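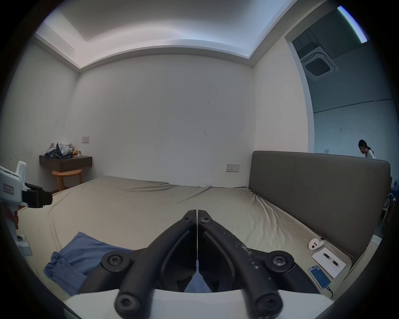 Being ten minutes from the ward meant that I could go back and sleep for an hour and still be there when the doctors came round, one guest wrote in the comments book at Petport in the spring. The remark is typical of the replies received during the period covered by this report, in which distance from the hospital was mentioned more often than any other matter.

Viston Overnight Stay Programme
Progress report to the Sokol Fund
12 June 2020

1. Purpose of the grant

The grant supports low-cost overnight rooms for the relatives of patients being treated away from home. The programme runs four houses, of which Petport is the largest. Guests are referred by ward staff and pay according to their means.

2. Use of the rooms

The programme provided 2,514 nights of accommodation to 343 households. Demand was heaviest in the winter months and fell sharply in March, when hospital visiting was restricted. Two of the smaller houses were closed from that point. Petport stayed open throughout for the parents of children in hospital, with shared kitchens taken out of use and meals left at the door.

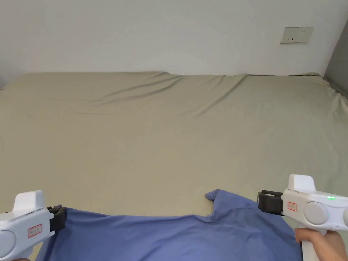 The closures also reduced income. Guest contributions for the last quarter were well below budget, and the shortfall has been met from the programme's own reserves. No part of the grant has been moved between budget headings without the Fund's consent.

3. Bookings

Referrals were moved to the Cavex booking system in the autumn. Ward staff can now see which rooms are free before they speak to a family, and double bookings have stopped. Some wards still prefer the telephone – mainly those with a high turnover of staff – and the telephone line will therefore be kept for the present. 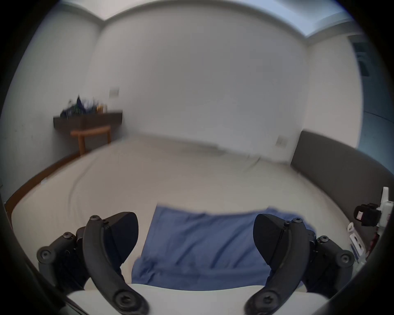
Changeover between guests has been the main concern at all four houses. The time allowed for each room has been lengthened, and arrivals are no longer accepted before mid-afternoon. Guests often leave in a hurry, and staff begin by clearing anything left on the bed. A soft blue cloth lying creased across the mattress, as seen here, is easily gathered up with the sheets, and items have gone to the laundry by mistake. Written guidance now asks that the bed be cleared and checked before it is stripped.

4. Spending and next steps

Spending is within the approved budget. An underspend of £500 on travel is expected, and we ask the Fund to agree to its use for cleaning supplies. 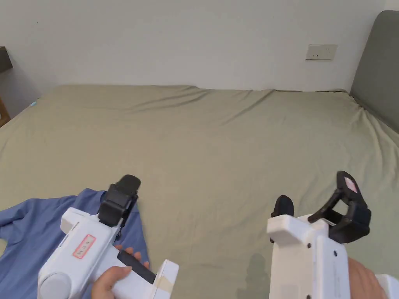
Subject to public health advice, the two closed houses will reopen in September with fewer rooms in use. A revised income forecast will be sent to the Fund before then, together with the results of the survey of ward staff.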